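Clitasa Displays
April 17, 2018

1/ The produce stand at the Warraich showroom is filled. Two tiers, wooden crates, black metal handles on the upper shelf. Fruit goes up top, vegetables go in the tilted crates below. All the stock is artificial, so it only has to be arranged once and dusted after that.

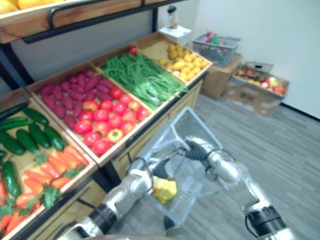
2/ The stand is from Cesitz and came in March, flat, on one pallet. It took 40 minutes to get the first section square and 14 for the next one. The floor planks have a slight dip near the wall. We put a shim under one foot and left it.

3/ Potatoes were the easy crate. They're small, round and yellow, so you pour them in and level the top by hand. Green beans took longer. They come in flat bundles and look wrong until you pull them apart and let them tangle.

4/ There are more kinds of vegetables than crates, so some crates are shared. Sweet potatoes are in with the tomatoes. Cucumbers are in with the carrots. I kept the colors far enough apart that you can tell from the aisle where one thing stops and the next starts. 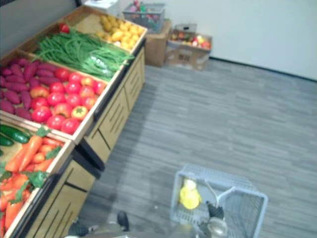 Carrots and cucumbers in the near tray, sweet potatoes and tomatoes in the next.

5/ Carrots need their tops fluffed or they look like they've been in a box, and these had been, for months. Bend the leaves outward a little at a time. I let some of them hang over the rim.

6/ Farther along it's mostly green. Bitter melons go in lengthwise, in rows, with the long thin cucumbers at the front of the same crate. The short cucumbers get the next crate, standing more or less upright. Napa cabbage and the leeks (or green onions, the Emine order sheet said both) are together.

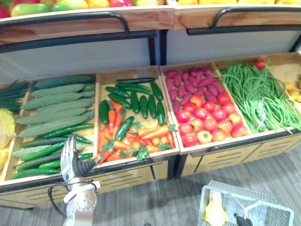 I had the bitter melons heaped at first and they kept sliding down onto the cucumbers. Rows hold better on a tilt.

7/ Stock cost was 300 for everything, fruit included. The apples on the top tier were most of that.

8/ Still to do: price cards. The holders we ordered are 62 mm wide and I haven't tried one on the crate rims yet. Will add to this thread when they're on.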